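# Comparing two grippers in simulation before you buy either

Vendors love a demo video. The gripper picks up one cube, the cube is the right size, and everybody claps. I've stopped watching them. What follows is the routine I use to compare two gripper models in a simulator, and where I think the results stop being worth much.

You'll need a simulator you already know, a model of your arm, and both gripper models mounted to it. I used the Palivholm and the Lurkow, mostly because those were the two we were arguing over in April.

## 1. Check the models before anything else

Open each gripper file and look at the collision shapes, which are often much cruder than what you see rendered. The Lurkow model came with a single box for each finger. A box will close on things the real finger would slide past. Fix that first or you'll spend a day measuring somebody's shortcut.

Check the mass too. If it's a suspiciously round number, somebody probably made it up.

## 2. Set the friction once and leave it

Pick one friction value for the blocks and use it for both grippers. It's tempting to nudge it when one of them keeps dropping things. Don't. Write the value at the top of your notes so you can't pretend later.

## 3. Lay out blocks that will annoy the gripper

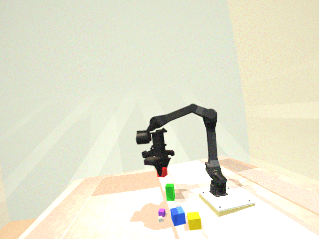 Block choice decides most of the outcome, and a set of identical cubes will flatter almost any gripper. Mix the sizes. I want at least one that's awkwardly small, like the white cube here, and one that stands taller than it is wide, which is the green block's job. Neighbours matter as well: the blue and yellow cubes have only a narrow gap between them, so a wide gripper has to deal with the second block while it goes after the first. Keep the colours plain and different from each other. It makes the logs far easier to read.

Save the layout and load the same file for both grippers. Randomize later if you like, but use the same seeds for each.

## 4. Run the picks

I do 200 attempts per gripper, with the same approach path and the same closing speed. Each attempt goes like this:

1. Move above the target block.
2. Lower straight down with the fingers open.
3. Close, then wait for the contacts to settle.
4. Lift and hold for 4 seconds.
5. Log held, dropped or bumped a neighbour.

Keep "bumped" as its own result. Ewurabena Kpodo talked me into this after I'd counted a whole batch of shoves as clean picks, and she was right to be cross.

## 5. Watch some of the failures

A percentage won't tell you why a block fell. Replay at least 3 failures for each gripper in slow motion. If a block jitters, sinks into a finger or shoots off sideways, you're looking at a physics problem, and the run needs a smaller time step before you blame the hardware.

## 6. Decide how much you believe

Not very much, in my case. I'll trust a simulator on reach, clearance and whether the fingers fit between two blocks. I don't trust it on grip strength, worn pads or anything soft. If the two scores are close, call it a tie and borrow the real grippers.

Be wary of tuning, too. The Alhassan controller has a setting that adjusts grip force by itself, and I leave it off for comparisons. With it on, I couldn't tell whether I was testing the gripper or the controller.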